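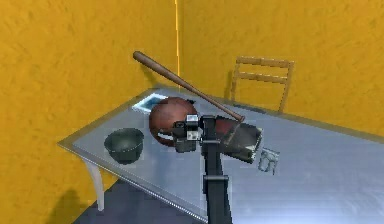 Chair by the yellow-orange wall, rendered.

Derkstead paint notes

G'day, and welcome to my little pile of colour data. I'm Chak-lun Wu and I've been mixing house paint at home since March, mostly to find a warm yellow that doesn't go mustard at night. The file has 145 swatches, one per row, with the tint recipe, the sheen and whatever I grumbled about it that evening.

Files
swatches.csv — the main one
recipes.txt — drops of tint per 600 mL of base
old/ — my first go, kept for sentimental reasons

Each colour got two coats on card, then a look by the window and another under the hallway lamp. I only scored by eye, so please don't treat my favourites as gospel! The Trukora base dries a touch darker than the Bondumance one, and I've noted which is which in column 2.

Known dramas: the Hsu rows are missing their sheen (I lost that notebook in the ute), and I spelt ochre two different ways. Fixes are welcome, just open an issue and tell me which row.

Last tidied 29 Jun 2023. Use it however you like, no need to ask.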